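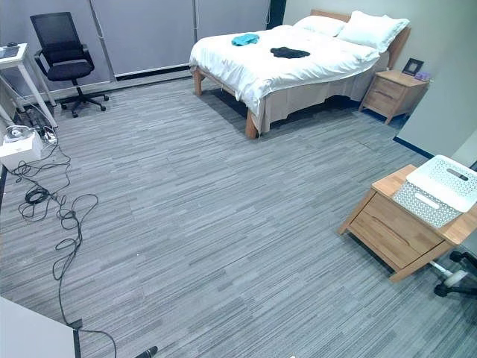 Stetby House Residents' Group
Minutes of the May meeting, held in the downstairs lounge at 7.30 pm

Present: Leif Lykkegaard (chair), Oluf Kirkegaard, Ambros Strebel, Mikkel Hjaltadóttir, Takumi Kobori (minutes)

1. Welcome
Leif thanked everyone for coming out in such miserable rain, and thanked Mikkel in particular for the rhubarb cake, which went round twice before we got to the agenda. The last minutes were agreed, with one correction: it was Oluf and not Ambros who offered to oil the side gate. Oluf says he has now done it.

2. The guest bedroom
This took up most of the evening, as we rather thought it might. Ambros had been up beforehand and found some clothing left on top of the bed, a teal thing all in a crumple and something black beside it. Leif will put a note on the board, and if there is no word by the end of the month they will be washed and put in the cupboard on the landing.

We then had a long and very friendly talk about the bed itself. Mikkel feels the thick white duvet is lovely in January but far too much for summer visitors, and would like a lighter one for the warm months. Oluf, who feels the cold, asked that the thick one be kept close at hand, and everybody was happy with that. The beige bed skirt is to stay. Ambros thinks it old-fashioned but said he wouldn't fight anyone over it.

The black office chair was put in for guests who work while they are here. Takumi pointed out that it goes nicely with the white desk next to it, and has a small seat cushion at home that he would gladly give. Accepted with thanks! Mikkel asked that the nightstand drawers be emptied between guests, as she found 2 phone chargers and a half-eaten bar of chocolate in there at Easter.

Carpet: Juhl have quoted 546 for cleaning the bedroom and the upstairs corridor together. Oluf thought this steep. He will ask Grendari for a price as well before we settle anything. The grey shades only need a dusting, and Ambros has kindly said he will see to them.

3. Money
The guest room fund stands at 52 after the new pillowcases, so the carpet would have to come out of the general account. Left until Oluf has his second price.

4. Any other business
Leif still has 3 umbrellas from the spring supper in his hallway and would dearly like to give them back. Mikkel thinks one may be her sister's.

The meeting closed at 9.10 pm. Next meeting in June, same room, Ambros to bring the cake.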